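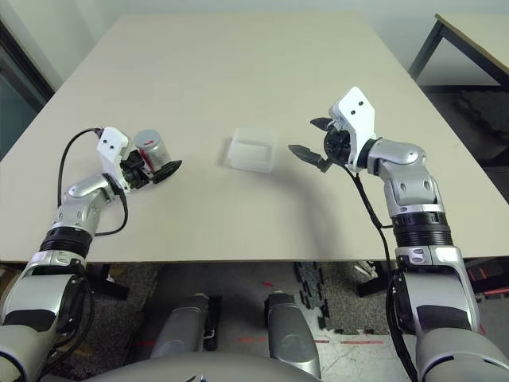

Category: Course Notes > Shared Workshop > Two-Arm Build

Session 4: Cable Routing and the First Pick Tests

These notes are for members of the Rumcombe shared workshop who missed Saturday. Please read them before you switch on the arms.

1. Cable length

Each gripper on our build has its own cable, and the cable must follow the forearm. Last month we cut them at 300 mm and this was too short, the plug came out when the wrist turned fully. The new cables are 549 mm. A longer cable makes a loop, and the loop can catch on an object or on the other arm. Turn the wrist by hand from one end to the other and watch the loop all the time. If it touches the fingers, move the clip and repeat.

2. Setting the fingers

The Juvasa controller accepts opening values from 0 to 2000. Do not start with the highest value. For a metal can we begin at 91 percent open, then close in small steps until the can does not slide. For a thin plastic box use less force – the walls bend easily, and then the controller believes that the grip is finished.

3. Order of the test

Left arm: can. Right arm: plastic box. Move only one arm at a time in this session. The other arm holds its position, with the fingers open or closed, and stays under power. Keep the table clear of tools. The Martinelli exercise sheet has the opposite order, please ignore it for now.

4. What to write down

Opening value, closing value, which arm, which object. Write also the failed attempts – they are more useful to us than the good ones.

Homework: read the Jasari wiring page, the part on strain relief, and bring two spare clips.

Rumcombe Shared Workshop | Contact the course desk | Back to top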